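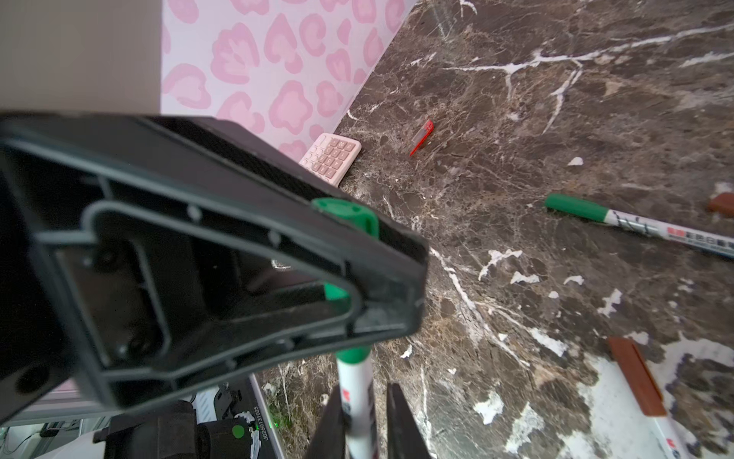
We ordered 300 tote bags from Trurnow with our shop logo, for giving to customers in July, and I want to write my opinion for other small shops. The model is the Colwood, the cotton one with long handles. For the print we chose one color, a bright green like the plastic part against the black shell in the photo, and on the black bags it stands out very well. My colleague Graciela Cabral wanted white letters, but now she also likes the green.

The cotton is thicker than I expected for this price. I carried five big books in mine to the library and back, and the handles did not stretch. The seams at the bottom are sewn two times. The inside pocket is too small for my phone, so I use it only for keys.

Ordering was easy, with one problem. The proof they sent by email had our web address with a letter missing. I wrote to them and Facundo Orellana from their office corrected it the same day, without extra cost. Please read your proof slowly — after you approve it, they do not change anything.

Delivery took two weeks. Two bags had a small spot of ink near the logo, and I did not ask for a refund for them.

I washed mine in cold water and the print is still good, but the bag became a little shorter. The care label says hand wash, so this was my mistake.

I give four stars. With a bigger pocket I would give five.

Ulises Troncoso, 07/09/2021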